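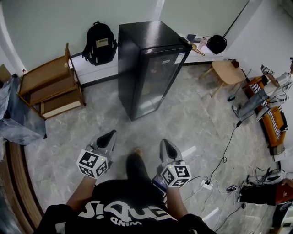 The marble-patterned floor, light gray.

NOTICE TO GUESTS OF THE ANGELOVSKI HOTEL, BAMANBRIDGE
Monday, April 23, 2018

The Management is pleased to confirm that the hotel will open for the summer season as scheduled. All 57 rooms have been aired. The sea, which withdrew in March, is expected to return before the first arrivals.

Guests holding reservations for sea-view rooms will be charged the sea-view rate. The Brelel Tourism Office has reviewed the matter and finds that the view remains in the direction of the sea. Guests who prefer a room facing the hills may apply in writing, although the hills are under separate administration and their attendance cannot be guaranteed.

Occupancy at present stands at 90 percent. This figure includes the party on the second floor who arrived last season for seven nights and have not yet reached the end of them. They take breakfast early and are no trouble. Guests are asked not to tell them the date.

The ferry from Findus will continue to run daily. During the absence of the sea, passengers will be asked to leave the vessel at the old harbor mouth and walk the remaining 200 yards along the marked path. Luggage will be carried. Shells found along the path are the property of the municipality, as are any bells, anchors or front doors. Passengers who recognize a front door should not knock.

The Management has received several letters concerning the sound of waves in the east corridor at night. An inspection was carried out and the corridor was found to be in good order. The carpet has been replaced and the lower shelves of the linen room have been cleared. Guests in that corridor may request a higher bed at no additional charge.

Beach towels are available at the front desk against a deposit. Towels should be returned by six in the evening. Should the sea return first, guests are requested to remain in the dining room, where supper will be served at the usual hour, and to leave the windows closed until it has found its place.

The Management
Angelovski Hotel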